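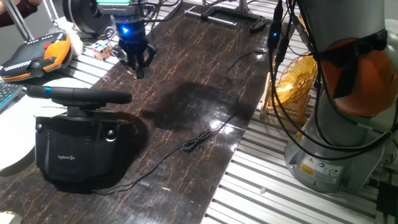
Tablero veteado

Se llama tablero veteado a la superficie de mesa cuyo dibujo imita las vetas del mármol o de otras piedras. Puede hacerse sobre soportes muy diversos, y el dibujo se consigue con pintura, con resina o con una lámina impresa. El término se usa sobre todo en el comercio de muebles; los artesanos prefieren hablar de marmoleado.

Historia

La imitación de la piedra por medio de la pintura es muy antigua y se practicó en muchas regiones donde el mármol era caro o difícil de transportar. Primero se aplicó a paredes y columnas, y más tarde pasó al mueble. En el taller Celano se enseñaba a pintar las vetas con pluma de ave, siempre sobre un fondo todavía fresco.

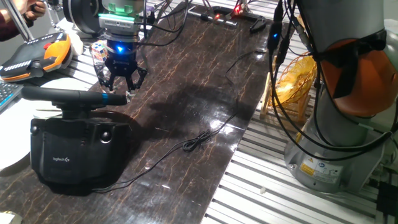
Okville, octubre. La colección Lundeo, abierta al público los domingos, conserva 57 tableros de esta clase. De ellos, 13 tienen fondo oscuro con vetas claras, que es la combinación más difícil de reparar: cualquier retoque se nota cuando la luz llega de lado. El tablero más largo procede de la casa Štěpánek y fue restaurado en dos ocasiones.

Técnica

El trabajo empieza con una capa de fondo uniforme. Después se trazan las vetas principales, que suelen seguir una dirección diagonal, y de ellas se hacen salir otras más finas. Conviene que las líneas no se crucen en ángulo recto – en la piedra natural esto es poco frecuente – y que su grosor cambie a lo largo del recorrido. El barniz se da al final, en varias capas delgadas, con un lijado suave entre una y otra. 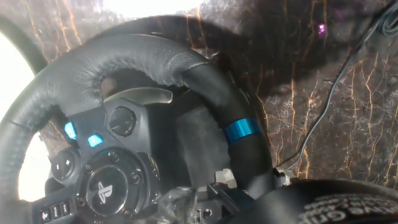 El grado de brillo depende del barniz elegido y del pulido. Los acabados muy brillantes dan profundidad al dibujo, pero muestran más las rayas y las huellas de los dedos. Los satinados son más discretos y se recomiendan para mesas de uso diario.

Conservación

La limpieza se hace con un paño suave, apenas húmedo. No deben usarse productos abrasivos ni alcohol, que puede dejar el barniz blanquecino.

Véase también: estuco, escayola, taracea.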